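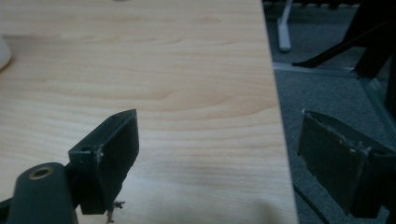

Fekex Levy Modeler is a desktop tool for estimating what a change in state or local tax law does to a household or a small employer. It covers personal income tax, property tax and payroll contributions. Reports print on letter-size sheets in plain black on white, and they stay readable when spread out on a pale wooden tabletop in a meeting room with gray carpet, where most budget sessions take place.

Version 7, released 6/27/19

Rate tables
The standard package holds 2,867 rate tables, one for each taxing district in the coverage area. Tables are replaced every March. Users may edit a copy of any table, but the original stays locked.

Scenarios
Each project file stores up to 30 scenarios. A scenario consists of a base year, a set of rates and a household or employer profile. Two scenarios can be compared line by line — differences are shown in dollars and as a share of income.

Batch runs
The Tambunan add-on processes up to 500 profiles in one run. It accepts comma-separated files only. Rows with a missing income field are skipped and listed in the error log.

Data exchange
Results export to Podbridge or to a spreadsheet. Charts do not export to Podbridge.

Limits
The program does not model sales tax, corporate franchise tax or migration between states. Output is an estimate and does not replace a fiscal note.

Licensing
Sold by Tremness per seat, with annual renewal. The Tambunan add-on is licensed separately and requires version 7.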